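4.2 Stickers and labels on shared storage

Of everything we asked residents to talk about, storage furniture produced the liveliest answers by far. We had expected the shared kitchens in Zusville to dominate the interviews, and they did come up, but people kept drifting back to cabinets: who put things in them, who left them open, and above all what was stuck on the doors. Across the 41 households in the sample, residents raised door decoration without any prompt from us in 13 interviews, often within the first few minutes.

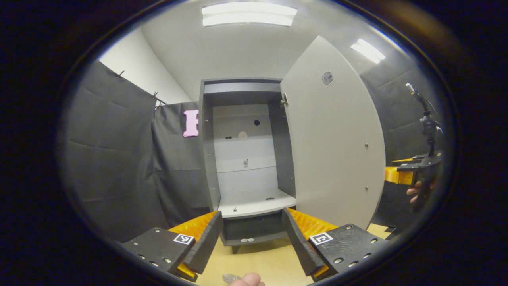

The pattern fits nicely with the earlier work at Droltlow, where Pilkington and Minhas found that tenants marked furniture long before they marked walls. Walls belong to the landlord and may cost a deposit. A cabinet door feels like fair game! One tenant told us she had moved three times and judged each new place by "how soon I dare put a sticker on something." Another kept every sticker he was given in an envelope and released them one at a time, usually in September, when new roommates arrived.

What delighted us most was the mix. We coded 300 separate stickers and labels from residents' own inventories, using the six categories in Table 2 (animals, art, film and music, objects, text, and other). Very few doors held to a single category. Plain paper labels, put up for some practical purpose and then forgotten, sat happily among purely decorative pieces, and residents seldom treated the two as different kinds of thing. Figure 3 gives a good sense of this variety on one door. 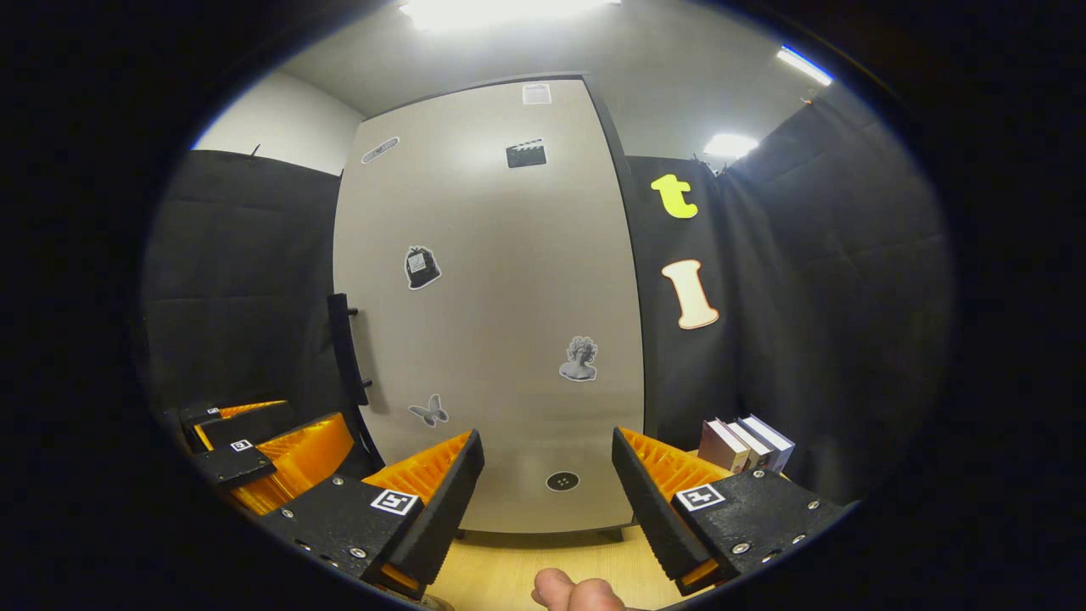

Figure 3. Light gray door panel with stickers, including a clapperboard, a classical bust and a butterfly, and a small white paper label near the top.

Placement turned out to be just as rich. Subramaniam suggests that the first sticker on a surface goes at the owner's eye level and that later ones fill in outward. Our interviews support the first half of this claim strongly. The second half is harder to confirm, as few residents could recall the order in which later stickers went up, and we return to it in Section 5.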